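The kit bag problem

How a boxing gym in Meltstead got its members to look after their gloves

2 July 2019

Anyone who has shared a car with a pair of old boxing gloves knows the smell. It gets into the seats, and it stays there for days after the gloves have gone. At Plundside, a gym above a tile shop in Meltstead, it had got into the stairwell, and the shop downstairs had begun to mention it.

The gym has 100 members, most of them adults who took up boxing for fitness and have never had a bout. They train once or twice a week and carry their own gloves, wraps and mouthguards. Last August the gym asked everyone to bring their kit in for an inspection. Of the pairs handed over, 17 were past saving. The linings had split or the padding had gone hard, and in several cases there was mould inside the thumb.

Cheap gloves were not the main cause. Some of the worst pairs had cost over £40, and some of the best were the basic ones sold at the front desk. What the good pairs had in common was that their owners took them out of the bag when they got home.

A glove is slow to dry. The padding is thick, the opening is narrow and the fingers sit in a closed pocket at the far end. Left zipped in a holdall overnight, it will still be damp in the morning, and two or three nights of that are enough to start the smell.
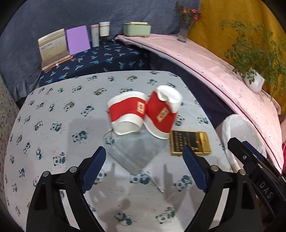 Mesh is the cheapest part of the answer. Plundside now sells a drawstring pouch at the desk and tells new members to carry their gloves in it, clipped to the outside of the bag where the air can get at them. Plenty of people already own something that would do, such as a net laundry bag or a shoe bag from a trip. Grey mesh like the pouch spread on the panda sheet, under the red and white gloves, is thin enough to see through, and it folds down to almost nothing when the gloves are out of it. Any size will serve as long as both gloves go in without being crushed.

At home, the advice is to undo the cuffs and open them as wide as they will go. Stand the gloves somewhere airy, openings up, and wipe the outside with a barely damp cloth. Keep them off radiators, as direct heat cracks the outer skin. Crumpled newspaper works inside the hand pocket if it is changed after an hour or so. Cedar shoe inserts last longer, and Grollia, the sports shop on the Meltstead ring road, keeps a glove-shaped version.

Wraps should go in the wash after every session. Put them in a mesh bag of their own, or they will come out knotted round everything else in the drum. Roll them when they are fully dry, fastening end first, so that the thumb loop is on the outside next time.

Never put gloves in the washing machine. The padding takes in water and breaks up, and the stitching around the thumb usually goes next. Pangaribuan, a repair workshop two streets from the gym, will restitch a thumb or replace a cuff strap, but it won't take gloves that have been through a wash.

The tile shop has not complained since the spring. Plundside plans to repeat the inspection in August, and members who want their gloves looked at before then can leave them at the desk in a labelled bag.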